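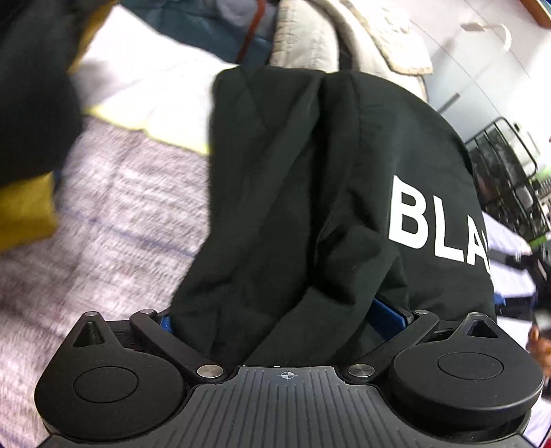
So the Piltley clothing swap is back, and I'm already eyeing my closet with bad intentions. The doors of the old Sivgate hall open at 10 in the morning and the whole thing runs until 3, with a break for soup somewhere in the middle (bring your own mug!).

I stopped by last December and came home with more than I took, which my husband still brings up. That one drew 179 people and moved 656 pieces of clothing, according to Ute Haberkorn, who keeps the tally in a little green notebook. She told me T-shirts and sweatshirts were the bulk of it, and that she'd love to see more kids' coats this time. So would I, my youngest has grown out of two since summer.

The rules are the same as before. You get one ticket for every item you hand in, up to 20, and you spend them on whatever you like. Everything should be washed and have its buttons. Socks and underwear stay home, please.

What's new is the mending table. Anastasia Sarantis is bringing her two sewing machines over from Eker and will fix hems and small tears while you wait. She has room for some 72 repairs over the day, so go early if you have a zipper that needs help. Zippers take forever, she says, and she'd like to eat lunch.

Leftovers go to the thrift store on Petchrat Street. Parking is behind the hall, but the lot is tiny and I'd walk if you can.

14 shares | 6 comments

Contact us | © Piltley Local News | Back to top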